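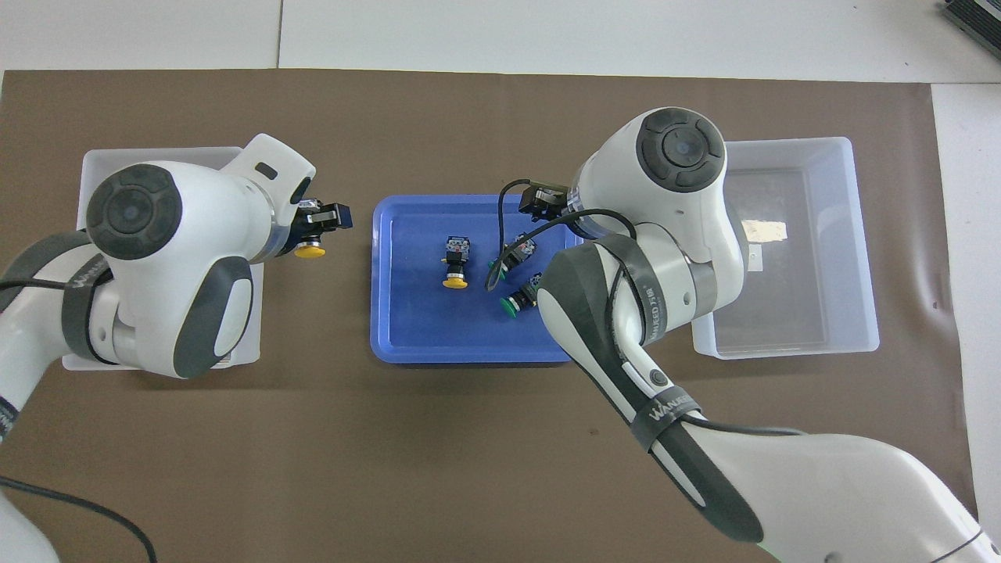
A yellow push button held over the brown mat, between the white bin and the blue tray.

Progress report to the Rondonuwu Fund
Family support program, second half of the grant year

Dear Þórey,

Thank you again for your patience with our paperwork, and for the kind note you sent after the spring mailing went out. It made the rounds of the office and ended up taped to the side of the refrigerator, where it still is.

When we wrote to you last, we were helping families through the first weeks after a child's cancer diagnosis and not doing nearly enough for them afterward. Your grant was meant to change that, and I am glad to tell you it has. We now have 63 families in the longer program, and most of them have been with us since before Christmas. A few live so far from the hospital that the drive alone eats up a whole day, so we moved some of the money you gave us for printed materials (with your okay, thank you!) over to gas cards and overnight stays.

The overnight stays have been the thing parents bring up most. Litel House gave us two rooms at a reduced rate, and between October and May they were used on 70 nights. One dad told us he slept through until six in the morning for the first time in weeks, and then felt guilty about it, and then had pancakes. We have heard a lot of stories like that one, and I wish I could put them all in here.

Sibling afternoons started slowly. We had planned them for right after school, which was a mistake on my part, as the kids were worn out and so were the grandparents doing the driving. Once we moved them to later in the day and added supper, attendance picked up nicely. Brothers and sisters get art supplies, a lot of noise, and a grown-up who asks about them first. 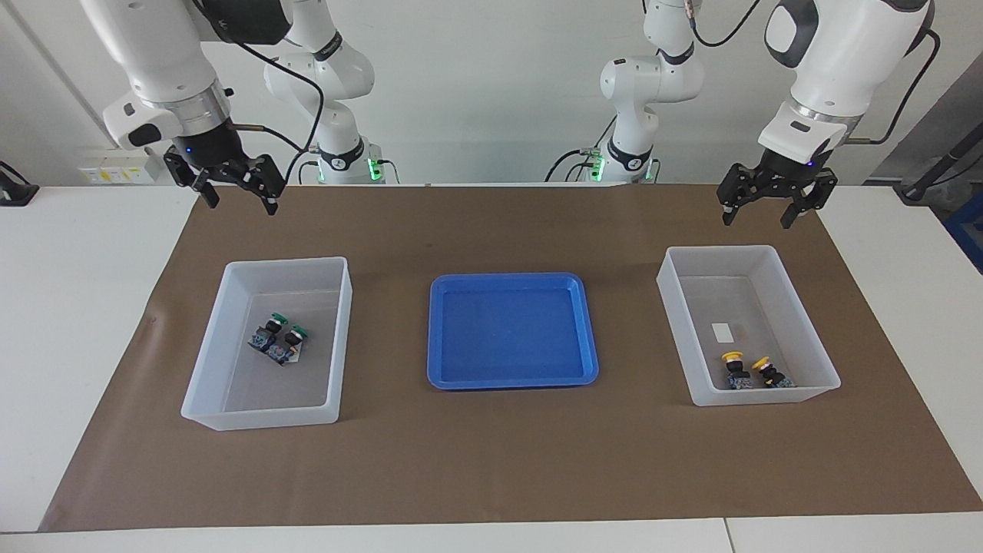 The comfort bags are also going out steadily. We packed 200 of them, each with a soft blanket, lip balm, a notebook for writing down what the doctors say, and a card made by a child who has finished treatment. The teenagers asked for longer phone cords and fewer stuffed animals, so the next batch will have a separate bag for ages 12 and up. Jakel Printing is doing the labels at cost.

Where we have fallen behind is counseling. We hoped to offer around 40 sessions by now and have managed a little over half of that. Our first counselor moved away in the winter, and it took us longer than I would have liked to find the right person. Eyvindur Brøndum joined us in March and already has a full calendar, including two evening slots for parents who can't leave work. We would like to carry the unspent counseling money into the next period, if that suits you, and the budget sheet shows it on its own line.

For the coming months, we want to start a phone group for parents whose children have relapsed. Several of them asked for it, and they would like it kept small. The Soltari clinic has offered to tell families about it at their checkups.

Please do come by if you are in town. The coffee is not very good, but we would love to show you around and have you stay for supper with the kids.

With warm thanks from all of us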